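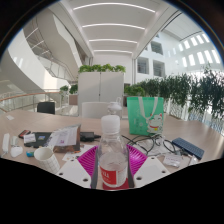 A water bottle between the fingers of a hand-held gripper, on the long table.

About Stokdale

We try out grippers so that you don't have to buy the wrong one first. People send us grippers, arms, cameras and controllers, we use them on ordinary objects for longer than is good for us, and then we write down what went wrong. Sometimes very little goes wrong and the report is short. Clients who pay by the project find this annoying.

Stokdale was started by Madhu Mittal and Vivek Bhatt, who had both worked for companies that made grippers and had both noticed that every brochure showed the same thing being picked up: a clean cube. Very few of our customers handle clean cubes. They handle bottles, paper cups, carrier bags and cables, so we do too.

What we compare

Most of our work starts with hand-held grippers. You can learn a lot about a finger before you bolt it to an arm, and it is far cheaper to find out that you dislike it. We look at finger shape, how the grip copes with a smooth curved side, and what the camera can still see once the fingers close. A wide lens takes in most of the room and bends all of it, which takes a morning to get used to – Brijesh Lodhi says two.

After that come the arms. We have 3 on site, and each gripper goes on all of them unless the mounting plate objects. Controllers are swapped last, usually by Akash Malhotra, usually after everyone else has gone home.

Our longest comparison so far, the Tindach trial, covered 12 sets of fingers and 1477 grasps. The report ran to 19 pages, and the client read the table on page two.

Who we are

Madhu runs the trials. Vivek talks to suppliers and is politer than the rest of us. Brijesh looks after cameras, Akash looks after controllers, and Stela Tănase writes the reports and takes out the adjectives.

Working with us

We don't sell hardware and we don't take commission. If you'd like something tested, tell us what you need it to pick up, and please send the real object. Drawings are very easy to grip.

New trials are booked from January.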